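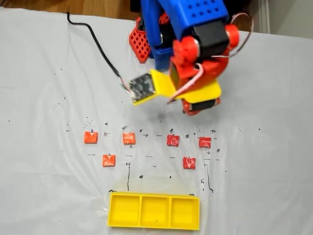
White cloth on a tabletop, blue and yellow plastic parts over it.

Skurkia: a table of tablecloth shrinkage

Last edited 27th July by Hongmei Qian

What it is

Skurkia holds 653 measurements of household tablecloths, taken before and after washing. They come from 42 cloths in 20 homes. It started as an argument over whether the shrinkage figure on a care label means anything. I still don't think it means much, but please don't quote this table as proof.

Files

cloths.csv has one row per cloth: fibre as printed on the label, stated size, claimed shrinkage if any.
washes.csv has one row per measurement: cloth number, wash number, length, width, drying method, who held the tape.

Lengths are in millimetres. Don't be fooled by that. Most people read the tape to the nearest half centimetre and some plainly rounded to whole ones.

How it was collected

Each home used its own machine and its own powder. Temperatures are the ones on the dial, and I wouldn't trust a dial. Anas Naciri measured his cloths flat on the floor. Moataz Lamrani hung his over a door for the first few washes, and hanging stretches them. Those rows are marked "door" in the notes column and should probably be dropped.

Known problems

Fibre is whatever the label said. Two cloths sold as pure linen didn't feel like it to anyone who handled them.
Ironing was never recorded. It ought to have been.
The January rows from Kabbaj were typed in from paper and a few have length and width swapped. I've fixed the obvious ones.
An earlier version, called Herby, averaged the corners and the middle together. Don't mix the two.

What not to use it for

Ranking shops, choosing a washing powder, or settling whether cold washes save a cloth. Zane Baranauskienė tried the last one and got a lovely straight line, which vanished once the door rows came out.

Licence and corrections

Free to copy, with the name kept on. Send corrections to Hicham Farouk with the cloth number and wash number. "Looks wrong" on its own will be ignored.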